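Home | Style | Houses | Food | Archive | Subscribe

2021-06-05
By the Houses Desk

The Long Goodbye to the Formal Living Room

My parents had a room we were not allowed to sit in. It had a sofa, two lamps and a bowl of candy that had fused into a single candy by the time I was eight. Company was going to use it. Company came twice.

Rooms like that are now being quietly put to work. In March I spent a long weekend in Rondasa, where the older houses all have one, and where a listing on Villa Street will still describe it as "the salon" and ask an extra 500 a month for the privilege.
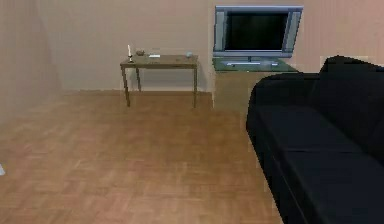

The trouble with a room for best is that it ages without being used. Curtains fade on one side. The piano goes flat in private. Owners tend to fall back on the floor as their defense, and I have some sympathy: small wooden blocks in a basket-weave parquet, light brown going on red, between plain beige walls, can make a person feel that shoes are a moral question. One couple I met had spent 3,000 refinishing theirs and then bought a rug to protect it, and then a second rug, for the first rug's sake.

What replaces the salon is less clear. Jomitz, a neighborhood newsletter with strong views on drapes, ran a reader poll and got a gym, a nursery and a great many people who wanted a place to shut the door. The Veltero, a block of apartments near the river, skipped the question and left the room out of the plans. Tenants there entertain in the kitchen, standing up, holding their coats.

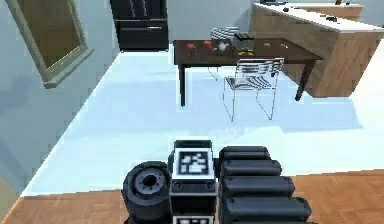

Kitchen and dining area, past a strip of wooden flooring.

I asked my mother what she wanted to do with hers. She said it was fine as it was, and would I please come in through the side door.

Style | Houses | Back to top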